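From: Nisha Prajapati
To: stisadness-users
Date: 16th February
Subject: Re: [stisadness] Gremik vs. Gastis for soft tools

Buthelezi wrote:

> We swapped the Gremik for the Gastis on our arm last month and I
> don't think we'll go back. The grip force control alone is worth
> the price. We gave it a paint roller, a sponge and a whisk and it
> held all of them first time. The vendor says 66 percent fewer drops
> on deformable objects and from what we saw I'd believe it. Anyone
> still on the Gremik should at least ask for the loan unit. The
> mount is the same and you only need to change the config file.
>
> Happy to share our settings if there is interest.

Yes, please share the settings, I'd like to see them. I have had the loan unit for a while now and I can't get anywhere near 66 percent, and I'd like to know 66 percent fewer than what. The sheet that came with ours doesn't say what the baseline was, what the objects were or who picked them. If the baseline was a gripper with bare metal fingers then sure, I'd beat it too with a pair of rubber bands.

Also, a paint roller, a sponge and a whisk are easy. Two of them have stiff handles and the third one is a sponge. None of them pushes back much when you use it. What I care about is what happens after the pick, when the tool touches something and the load moves around in the fingers.

So I used a sweeping job. There's a wooden dustpan on the table, small crumpled bits to deal with, and a brush with long bristles, held bristles down. The brush is a nuisance to hold. If you grip too lightly it swings, and if you grip harder the bundle shifts and the tip ends up somewhere the arm doesn't think it is.

Same arm, same table, same operator (me), 20 tries each:

Gremik: brush slipped or turned enough to spoil the stroke in 10 of them.
Gastis: the same in 8.

I would not buy a gripper on the strength of that, and I wouldn't rule one out either. I got better at placing the brush as I went along and the Gastis went second, so it had the better operator. I should have alternated them. If I do it again I will.

Other things, in no order:

- The config file is not the only change. The Gastis sits further out from the wrist on our mount, so the tool offset was wrong until I measured it. With the old offset I was hitting the far wall of the dustpan and blaming the fingers. Did you remeasure yours? Your message doesn't say.

- Force control works, in the sense that the number goes where you tell it. I'm less sure the number means anything on a bunch of bristles. I set it to 37 on the driver's scale and got a good hold, let go, set it to 37 again and got a bad one. Where the fingers land matters more than the setting does.

- Cables. Whichever gripper you use, check how much slack you have at the elbow before you blame the wrist for stopping short. I lost an afternoon to a tie that was too tight.

- The finger pads on the loan unit already look worn and I have no idea how many hours they've done. The rep told me they last "a long time" and I have asked twice what that is.

What would change my mind is a run from somebody else with the order mixed up and a tool that drags on something. It doesn't need to be a brush. If you still have your Gremik in a drawer, could you put it back on for a morning? I know it's a pain. Without that we are comparing your memory of the old one with your first week on the new one, and everybody likes the first week.

The loan unit goes back in May, so I can rerun anything people want before then.
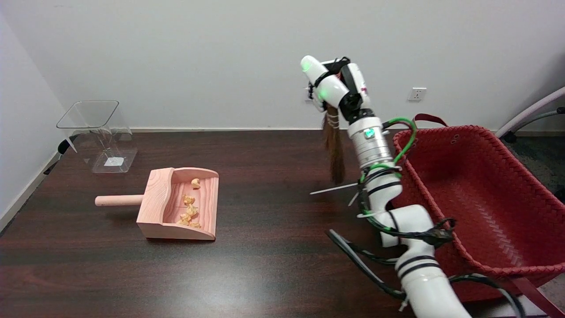

I can also send the stroke path and the grasp poses if someone wants to try the same sweep. They're plain text and should load in any recent Stisadness build, though you'll have to change the table height. Logs on request, they're too big for the list.

Nisha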